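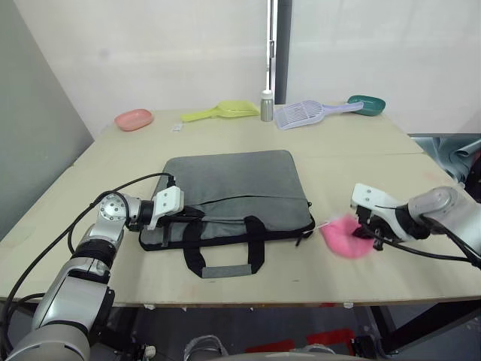 Skitar opened its workshop to visitors on Wednesday, and I went along to find out whether a machine can do the sort of job most of us do without thinking. The company is one of three tenants in the old Pellero building at Plandholm, and the open day ran from 10 in the morning until 4. I have written about household machines for this newsletter before and have mostly come away unimpressed. The job I spent longest watching was bag handling, done by two arms at a pale wooden table. A grey laptop bag lay flat between them, with its zipper across the front and its carry handle looped forward, and one of the grippers had hold of something pink and soft beside it. Anyone who has packed for work in a hurry could do this part half asleep.

The sign at the front desk said 81 people had registered. We were taken through in small groups, given a safety talk and asked to stay behind the yellow line unless invited over it. The talk was short. Most of the questions in my group came from people who run businesses, including a couple from dry cleaners and one from a luggage repair shop, and they wanted to know about speed and cost before anything else.

The answer on speed was frank enough. Our guide said the best full run at the bag job so far had taken 56 seconds, and that a person in the same building had done it in a fraction of that while talking on the phone. The answer on cost was that there isn't a price yet. Skitar does not sell anything to households and does not expect to for some years. Its paying work is with Sandhu, a chain of luggage and shoe repair counters, which wants a machine that can take in a bag, open it, check the pockets and put it on a shelf.

Cloth is the hard part. A tin or a box keeps its shape when you pick it up, and a program that knows the shape knows most of what it needs. A bag changes every time it is touched. It sags, the opening closes over, and a strap that was on top ends up underneath.

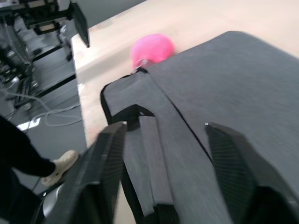
The guide said the arms are taught by people going through the motions with them, again and again, and that the group has kept 3,115 of these practice runs for bags alone. A further 797 were thrown out because something went wrong with the recording. I asked whether that many was enough, and was told it was enough for bags of one kind on one table. A backpack would need more, and so would a darker room.

I had hoped to hear about laundry, as it is the chore I would most like to hand over. They have tried towels and pillowcases. Towels go fairly well if they start out flat. Fitted sheets have been left for later, and I can't blame them for that. Dishes are not on the list at all this year. The guide's view was that a dishwasher already does the worst of that job and that loading it is harder than it looks, mainly on account of cutlery.

We had half an hour for coffee after that, with sandwiches laid on, and I took the chance to look at the posters in the hall. One set out the rest of the chores they are working on. Wiping a bench was marked as close to ready. Sorting shoes into pairs was listed as fair, and hanging a shirt was listed as poor. It was good to see a company put the word "poor" on its own wall.
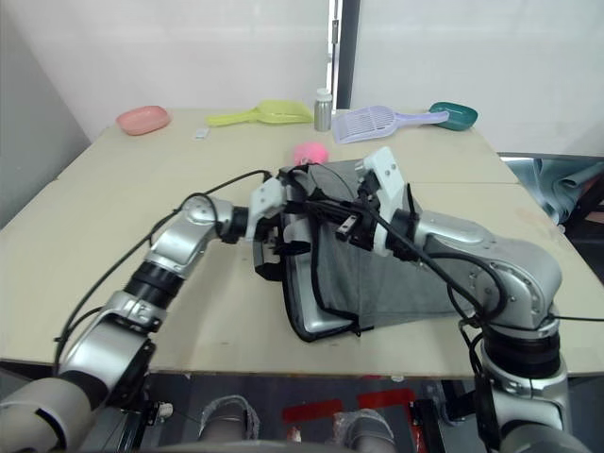 My own test for these machines is whether I would leave one alone in my front hall, where the bags and coats end up. I would want it to use both hands, to start with, as I do. On that point I thought the bag work was worth the trip. Both grippers had the grey fabric at once, one at the left edge and one at the upper right, with the bag partly lifted and one side drooping toward the table. The scoops and dishes were lined up along the back, well clear of it. My front hall has never been that tidy, and I doubt many repair counters are either.

So for the home, I would say not yet. For a shop counter with good light, one sort of bag and someone nearby to step in, I can see it being tried before long. Sandhu plans to put a pair of arms in the back room of one store in June, behind the counter and out of reach of customers.

Parking at Plandholm is free but the lot is small, and the bus stops at the corner. Skitar expects to hold another open day once the store trial is over. Registration will be through the front desk, and children are welcome if they come with an adult.

Posted Friday by the newsletter's home and workshop writer
Print this article
E-mail this article to a friend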